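3.2. El bote y los rotuladores

Os cuento cómo acabamos midiendo algo tan tonto como recoger rotuladores. La idea fue de Itziar Requena, que lleva desde octubre dándole vueltas al orden en las mesas compartidas, y a mí me enganchó enseguida (¡yo soy de los que los dejan tirados!).
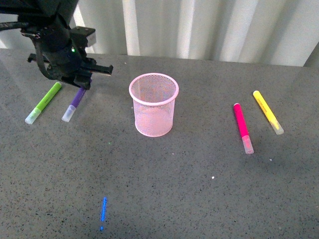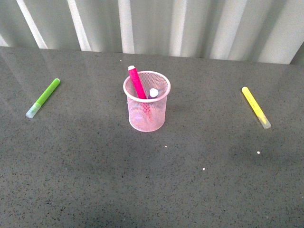
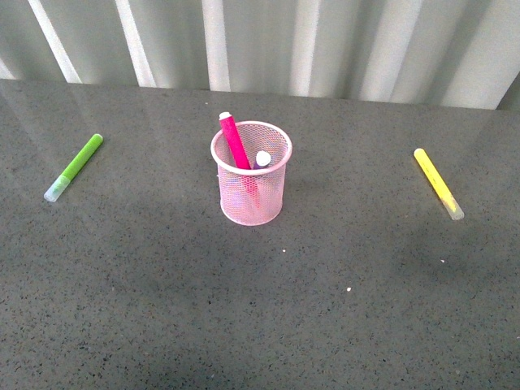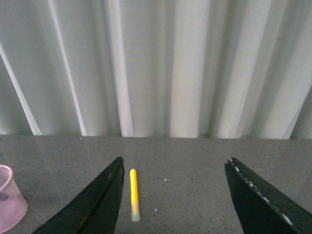 Figura 2. La mesa gris moteada, con la cortina clara detrás.

Para nosotros, un rotulador está recogido cuando se queda de pie o apoyado dentro del bote, y da igual hacia dónde mire el tapón. Gonzalo Gallardo quería exigir que todos mirasen hacia arriba, pero lo probamos dos tardes y aquello era desesperante. También fijamos un límite de 60 segundos por intento. Con más de 3.000 intentos anotados ya se puede hablar de costumbres, y de eso va el apartado 3.3.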